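Last updated: 2025-04-09

The second season of the travel documentary series Bavorlow will follow its presenters along the river towns between Estton and Urkside, the production company Feng has confirmed. The series returns in October with an expanded run and a new format in which the hosts travel without a fixed itinerary.

Dimas Sutanto, who produced the first season and now serves as series director, spoke at the company's Estton office shortly after the final day of principal photography. He described the new season as a deliberate change of pace.

"The first season was built on arrivals," Mr. Sutanto said. "We would reach a town, record the welcome and leave the following morning. When we reviewed the material, the passages that audiences had responded to were the ones on the train and at the bus stop, when the presenters were tired and talking to each other."
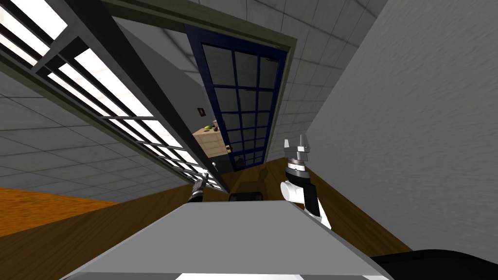

By the Feng Programme Desk

The crew recorded for 143 days over the past year, returning to several locations in different seasons. The route covered 941 kilometres, most of it by regional rail and ferry. Mr. Sutanto acknowledged that the schedule had placed considerable demands on the cast.

"Our presenters gave up other work to do this, and I am grateful to them," he said. "There was a week near Urkside when the ferry was not running and we had no programme to speak of. They cooked, they argued over cards, and they met the neighbours. Much of the fourth episode comes from that week."

Asked whether the cast had been directed during those sequences, he replied that they had not. Camera operators were instructed to keep their distance and to stop recording whenever a member of the public requested it. A total of 232 residents signed release forms over the course of production.

The broadcast order comprises 20 episodes, compared with 12 in the first season. Mr. Sutanto said the additional time would allow local musicians to be heard at length, and that the soundtrack would draw entirely on performances recorded along the route.

"I did not want a theme tune laid over the top of everything," he said. "If there is an accordion in the scene, it was played in the room."

He declined to comment on reports of a third season, noting that editing of the closing episodes was still under way. The colour grade and final sound mix are to be completed in Estton over the coming months, and a preview of the opening episode will be held in Urkside before the broadcast premiere.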